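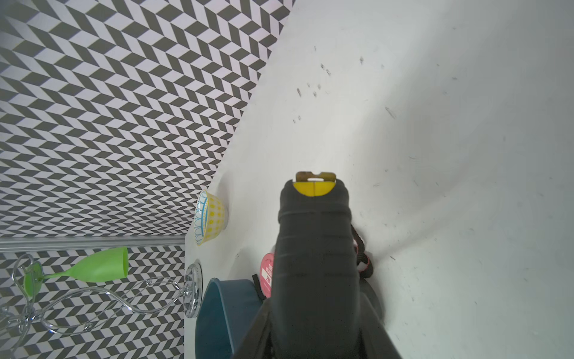
2 min read

The repair table is back at Tustholm, and I went along on Saturday with a chipped bowl in my bag and no great hopes for it. It opened at 10 and by the time I'd found the right door there was already a line - mostly people with crockery, plus one man holding a lampshade.

The tabletop is the same white one they used in May, scuffs and specks and all, and the black-and-white herringbone wall has stayed too, though I'd heard talk of painting over it. I'm glad they didn't! It cheers the place up no end.

Salamatu Idahosa runs the table, and she told me they took in 432 pieces last year, most of them bowls. "People will throw out a plate," she said, "but they want the bowl back." She measures everything before she quotes a price (there's a pink tape measure that lives on the table, and you're not to walk off with it). Small chips are $14, a clean break is $16, and anything bigger than 40 centimeters across gets sent over to the Vorberg workshop, where the wait is longer.

Mine was a clean break waiting to happen, apparently, so I left it with her and paid the $14 for the chip. You get a paper ticket and a text when it's ready.

The table runs every Saturday until the holidays. Bring your piece wrapped in a towel - and bring all the bits, even the tiny ones.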